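Stop throwing away the boring ones

Quick one, been meaning to write this since April and the deadline on the Irka set has finally annoyed me into it.

We gather examples for an arm policy. Somebody drives, the arm copies, the episode gets saved. Or doesn't. That's my gripe. At Triken, where I did this before, anything under six seconds or with a pause in the middle went straight in the bin. Too slow, too dull, driver hesitated. Clean data, everyone said. Lovely demos too. Then you moved the bin a hand's width and the policy fell to bits.

Hesitation is information. A person slows down near a see-through thing for good reason – edges are hard to judge. Same with cloth, you don't know where the fold goes till you've got hold of it. Cut the slow bits and you've taught the arm to be confident about exactly the stuff it should be carefull with.
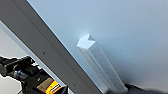
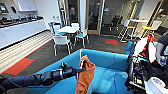
And the numbers game. We have 2,525 episodes in the Irka set. Sounds healthy. I sat and watched 500 of them over a fortnight (don't recommend it) and more than 35 were, to my eye, the same reach done again by the same driver in the same mood. Nothing wrong with any of them. But a count isn't coverage, and it's the count that goes on the slide.

What I'd do instead. Keep the fumbles, label them. Keep the recovery after the fumble, that's the best part. Swap drivers more often, even the bad ones – especially the bad ones. Leave the room as it is, chairs and all. The Basell people tidy everything before a session and I do understand why, it looks better, the lighting is easier, but no kitchen I've ever been in looks like that.

The argument against is that bad examples teach bad habits. Fair, if you train on them blind. So don't. Tawfik, our labelling tool, has had a quality field for ages and hardly anyone fills it in. Takes a few seconds an episode. Boring seconds, yes. Cheaper than going back and recording teh lot again, which we have now done twice.

Anyway. Check your bin folder before you empty it.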